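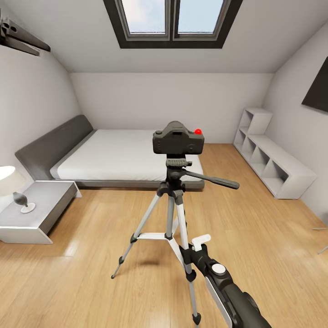 4 min read

The landlord has let rooms in Fultolville since before the town had a listings site, and he thinks most of what gets said about small rentals is sales talk. "Cozy means you'll hit your head," he told me in January, over a coffee he let me pay for.

He manages 43 units for a firm called Csonka. I had asked him about the new "flexible living" plan from Sutonlow, which promises tenants a lease they can leave with a month's notice. Rent starts at 1000 dollars, plus a 100 dollar fee each time you move.

"So it's a normal lease with a toll on it," he said. "Read page two. The notice only counts if they've found somebody else."

I had read page two, and it does say that, in smaller type. Sutonlow's press office sent me a brochure when I asked about the clause. The brochure didn't mention it.

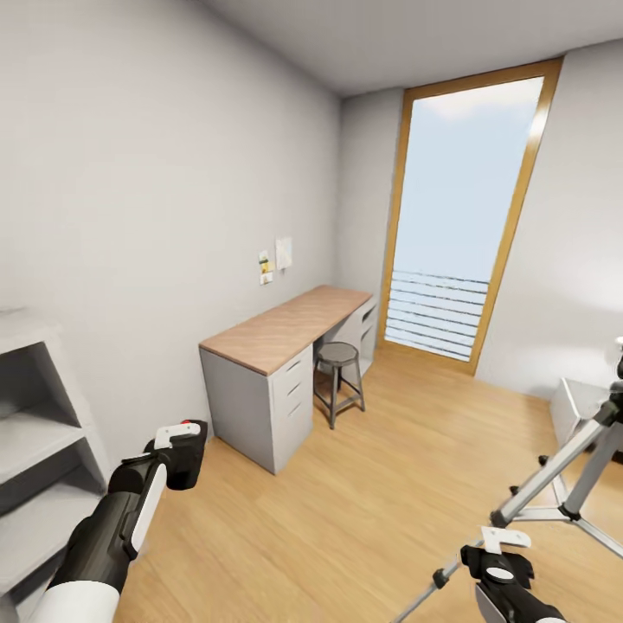

Would he ever sign one of these leases himself? He would for a summer job, he said, and never for a place he planned to keep his winter coat in.

He was no kinder about Rurnus, the app that scores apartments on "livability." It gave one of his top-floor units 354 points. "Out of what? I called them. They said it was a relative number." The tenant there has stayed for over six years and complains mainly about the stairs.

I pointed out that he makes money from old-style leases. "Sure I do," he said. "Check my page two as well." I did, and found a cleaning charge he couldn't fully explain.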